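Saturday, late

Seven hours in the lab and my trousers smell of carpet. I had told myself I would be home by two. The bus I meant to catch has been and gone four times, and I am writing this on the last one with my notebook propped on a bag of toys.

The project is still called Vustumine, a name we chose in the first week when we were too tired to object to anything. The task is still to get the arm to take objects out of a metal bin without a person telling it where they are. A toddler can do this. A toddler also doesn't need a risk assessment, and I have now rewritten ours so often that I can recite the part about loose hair.

We began the morning on attempt 302. I know this because I keep the log, and I keep the log because I once said in a meeting that somebody ought to. By the time we packed up we had reached 464, and my handwriting had gone from a neat column to something a doctor would be ashamed of. The marks in the "success" column were thin before lunch and a little fatter after it, which I put down to the new grasp scoring and the rest of the team put down to the biscuits.

The ball remains my enemy. Blocks have sides, and the planner likes sides. The ball it treats as a rumour. It lines up beautifully, comes down with great dignity, closes on nothing and then lifts the nothing out and carries it across as if it were the Crown Jewels. We had a long argument over whether that should go down as one failure or two, and I wrote it down as one out of laziness. 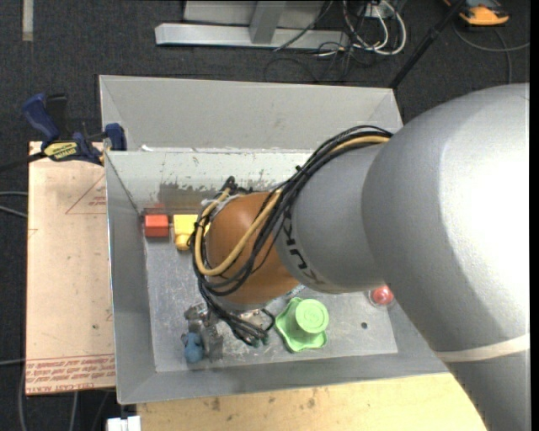
After lunch we tried slowing the last part of the approach. It cost us 30 minutes to find the right setting and rather longer to find out that someone had saved over it. I didn't say anything. I went and stood by the vending machine and looked at the crisps for a bit.

Then it went well for nearly an hour, which made us all nervous. We stopped talking in case it was listening.

The demo is at Arnero in August. Patetti, the other team from our year, are said to be bringing an arm that sorts by colour, and I have decided not to care about this until Monday. Dizon are lending us the table for the day and want to know how heavy everything is. I have promised them an answer. I have no idea how one weighs it.

Still to do: back up the log, write up the slow approach before I forget what we changed, email Dizon, buy more masking tape, wash these trousers. I also need to get the toys back to the lab before the morning session, as I seem to have walked off with the spares.

My stop.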